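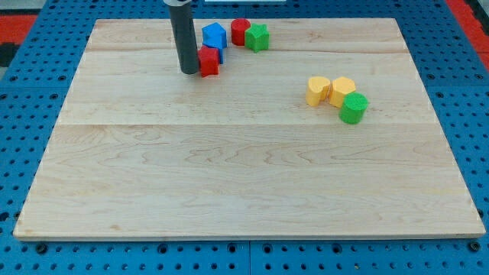

Em que fase está a longa-metragem Wundis?
A rodagem terminou em janeiro e o filme encontra-se em montagem, com uma primeira versão completa entregue à produção.

Relatório intercalar ao fundo de apoio Atetti
Projeto: Wundis, longa-metragem de ficção
Produtora: Judar
Realização: Fatima Le Roux

Rodagem

O plano inicial previa 20 dias de rodagem e foi cumprido com mais 2, ambos gastos em exteriores. A chuva obrigou a interromper as cenas do porto e a equipa regressou ao local na semana seguinte. O custo adicional foi coberto pela rubrica de imprevistos, sem recurso a outras verbas do apoio.

O elenco principal manteve-se tal como consta da candidatura, com uma exceção. O papel do irmão mais velho passou para Mathis Brunet, por incompatibilidade de datas do ator previsto. A alteração foi comunicada ao fundo antes do início da rodagem e não teve efeito no orçamento.

As cenas do baile contaram com 200 figurantes, recrutados quase todos no concelho. Os contratos e os comprovativos de seguro seguem em anexo.

Montagem e som

Ludivine Fleury começou a montar ainda durante a rodagem. Foram catalogados 452 planos. A primeira versão é mais longa do que o pretendido e a realizadora quer reduzir sobretudo o segundo ato, onde a história da oficina se repete. Duas cenas com o notário deverão sair por completo.

A mistura de som será feita no estúdio Tan, que confirmou disponibilidade para junho. Falta regravar parte dos diálogos do porto, onde o vento tornou o som direto inutilizável. Kwame Tetteh, responsável pela música, entregou maquetes de todos os temas. A gravação com músicos depende da duração final das cenas e só será marcada depois de fechada a imagem.

Orçamento

A execução está dentro do previsto, salvo em dois pontos. Os transportes ficaram acima do orçamentado devido ao regresso ao porto. O guarda-roupa ficou abaixo, porque parte das peças de época foi cedida pelo teatro municipal. Pedimos autorização para transferir o saldo do guarda-roupa para a pós-produção de som. O mapa comparativo está no anexo B.

Distribuição e festivais

Benoît Hamel acompanha os contactos com distribuidores. Há uma proposta escrita para salas nacionais, ainda sem acordo quanto ao número mínimo de sessões. A candidatura a festivais de outono será feita com uma cópia de trabalho legendada em inglês e francês. A tradução já foi adjudicada.

Próximos passos

Fecho da imagem em maio
Regravação de diálogos em maio
Mistura de som em junho
Correção de cor em julho
Entrega da cópia final e do relatório de contas em setembro

O pagamento da terceira prestação está condicionado à aprovação deste relatório. Os pedidos de esclarecimento podem ser dirigidos à direção de produção da Judar.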